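Re: [adgate-swap] White drawer unit, still available?
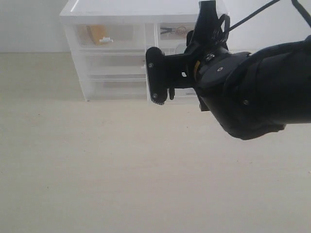
Category: Furniture and Storage

Qianru,

Yes, you can have it. It's white plastic with a flat top. The drawer fronts are translucent, so you can tell what's in them. I'll take out the cardboard and the rest of my things before you come. Any evening in May after 7 is fine. Ring 22 at the Adgate side door.

Calum Baxter

Qianru Qiu wrote:
> Is the drawer unit from your earlier post still going?
> I need something for craft paper, and it would have
> to have at least one wide drawer.

Print | E-mail this message
Shares: 7

Contact the list owner | Back to top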